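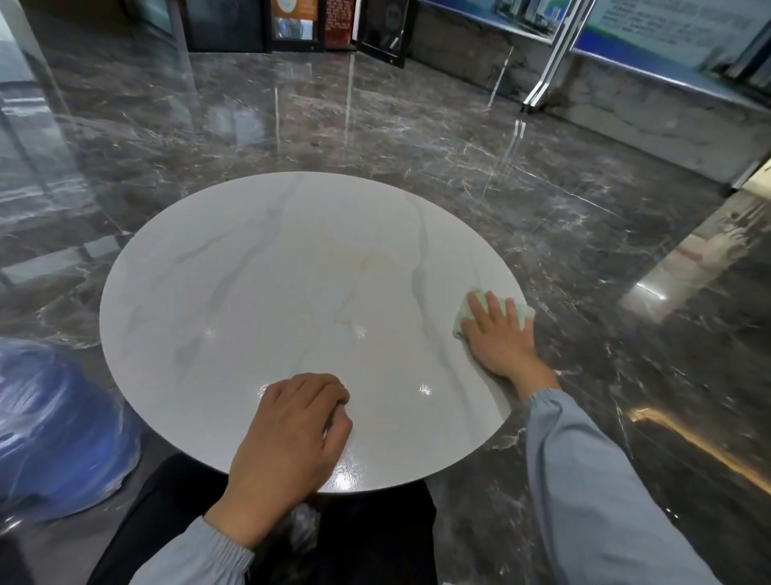
Why does marble have stripes?

Reading time: 2 minutes
Last updated: March

Marble starts out as something else. Limestone! And limestone is mostly bits of old shell and sea creature, squashed together at the bottom of the sea. Takes millions of years.

Then it gets buried. Deep, deep down — hot as an oven and hotter, with heavy rock pressing on top. The limestone doesn't melt. It's tiny crystals grow bigger and lock together like a jigsaw. New rock. Marble.

So, the stripes. They're called veins. Pure marble is white, but most limestone had a bit of mud or sand mixed in. When the rock got squeezed, the muddy bits got squeezed too, into wiggly lines. Grey ones are often from carbon. Yellow and brown usually means iron, same stuff as rust. Green can be a mineral called serpentine.

Lots of tables and worktops just copy the pattern, becuase real marble is heavy and costs a lot. 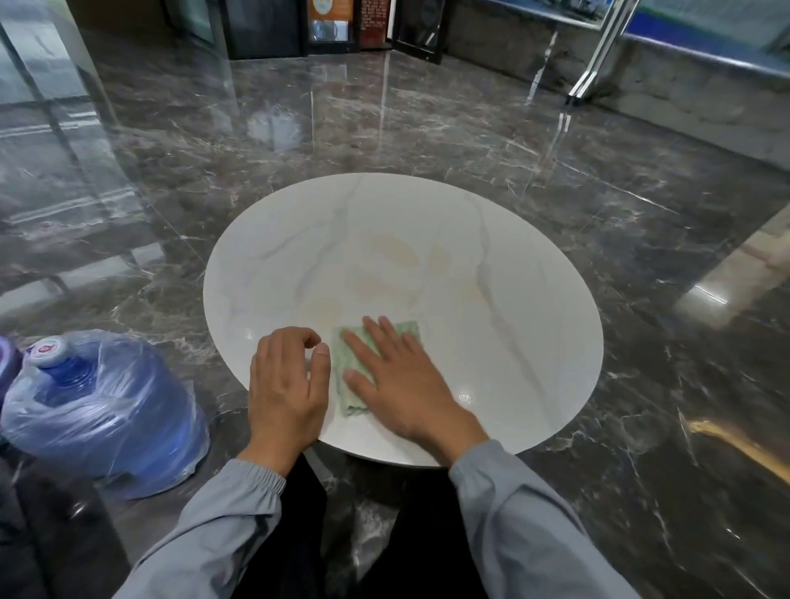

Can lemon juice hurt real marble?
It can. Lemon juice is an acid, and acid eats away at the stone and leaves a dull patch. Vinegar does the same.

Try it — ask a grown-up for a bit of chalk (the natural sort, not all board chalk is) and drip vinegar on it. Fizz! Chalk and marble are made of the same mineral, calcite.

Comments

travach17: my class did the fizz thing on monday it was so cool

Gitine: is granite marble??

danlow_410: no granite is from melted rock, we did it at school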